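Keys! How a Little Bit of Metal Opens a Door

Motcombe Kids' Corner: How Stuff Works
9 May 2025

Got a key at home? Go get one. Ask first! Now look at it up close while you read.

What is a key, anyway?

A key is a shape. That's the big secret. The bumpy edge is like a secret code, but cut into metal. Right bumps, lock turns. Wrong bumps, nothing. Stuck.

The parts have names:
The bow. The part you hold. Say it like "bow and arrow."
The blade. The long part that goes in the lock.
The cuts. The dips along the blade. This is the code part.

Inside the lock

Lots of door locks have little pins inside, with tiny springs pushing them down. No key in there? The pins block the lock and it can't turn. Slide the right key in and each pin gets lifted just the right amount. All the pins line up, and click. It turns!

If even one pin is too high or too low, no luck. Thats why your friend's house key won't open your house.

Try it: the flat table trick

Keys are small and they love to hide. In a coat, in the couch, under the mail. So before you start looking at yours, find a flat spot with one plain color. A green board on top of a cardboard box works great. Dark metal shows up nicely on bright green.

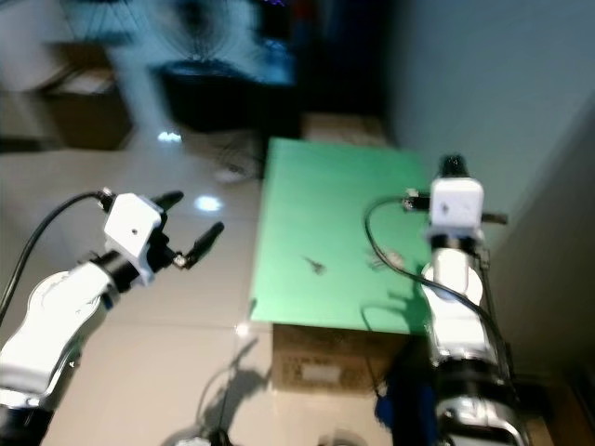

Make a key rubbing

You need: a key, thin paper, a crayon with the wrapper peeled off.

Put the key down flat. Paper on top. Hold the paper still (tape helps). Rub the side of the crayon over it, softly. The key shape pops up, cuts and all. Do a second key next to it and compare. Same dips? Diferent dips?

Don't leave your rubbing lying around outside, though. It's a picture of your code!

Quick questions kids send us

Do all keys have bumps? Nope. Some are smooth with little dents on the sides. Some are plastic cards, like at a hotel.

Can you copy a key? Yes, a grown-up can take it to a key shop. A machine traces the old one and cuts a new one to match.

Can I put a key in my mouth? No. Yuck. Also not in an outlet, ever.

Next time, in June: zippers.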